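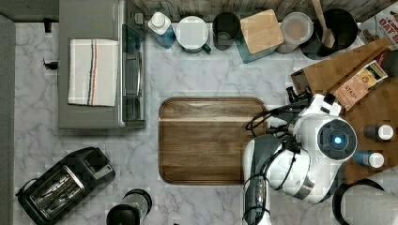
4. Setting up your worktop

You've unpacked everything, you've done the first wash, and now you need somewhere to put it all. I wrote this section after getting it wrong in my own kitchen for years, so please borrow whatever is useful and ignore the bits that don't suit your room. I'm assuming you have the Plevby board (the one with the raised rim) and a toaster oven that lives out on the counter full time. If yours goes back in a cupboard after use, skip to step 4.

1. Clear the whole run of worktop and wipe it down with warm water and a drop of washing-up liquid. On marble, stay well away from vinegar, lemon and anything sold for limescale. I have a dull ring by my sink that will be there longer than I will.

2. Put the toaster oven in first, at one end. It's the bulkiest thing and it decides where everything else can go. Open the door all the way before you settle on a spot, and leave the gaps at the sides and back that the oven's own booklet asks for. I like mine turned so that the door opens towards the board (you can slide toast straight across!), but do try it the other way round too.

3. Check the lead reaches the socket without being pulled tight or running across the place where you chop.

CAUTION: A folded tea towel on top of the oven is fine while the oven is off and cold. Take it away before you switch on, every single time, and leave it off until the top has cooled down completely. Same goes for post, oven gloves and bags of bread.

4. Lay the board in the middle, long side facing you. Ours is part number 846 in the Plevby list if you ever need to order another. Press down on each corner in turn. If it rocks, put a damp cloth flat underneath.

5. Line up your canisters and tubs along the back, against the backsplash. I go by how often I reach for a thing, so tea and coffee get the easy spots and the lentils can go wherever they like. Leave yourself 10 cm between the row and the board, or you'll be knocking lids off with your elbow.

NOTE: The square bamboo lids need pushing down on all four corners. One that's sitting at a slant isn't sealed, and biscuits go soft surprisingly fast. Don't soak these lids or put them in the dishwasher. A wipe and a good dry is plenty.

6. Stand a pot at the back for your wooden spatulas and spoons. A heavy one is best, because a light pot goes over the moment you put a ladle in it. Dry the handles before they go back in or you'll get a puddle at the bottom (and a smell).

7. Cereal boxes go at the far end, away from the oven. Mine stay out because breakfast happens half asleep in this house, but a cupboard is kinder to them.

8. Now make a cup of tea and a sandwich without moving anything. If you had to shift a tub or turn sideways, change it now while you still remember what annoyed you.

Looking after the board

Oil a new board 3 times before you use it for food, leaving it overnight between coats. After that, whenever the wood looks pale and dry – I do mine in November, when the heating has been on for a while, and again in spring. Use a food-safe board oil and rub off the extra with an old cloth. Stand the board on its edge to dry after washing, so that air gets to both faces.

The rim catches juice nicely, but it catches crumbs as well. A dry pastry brush gets them out of the corners.

Section last updated 23 October 2026.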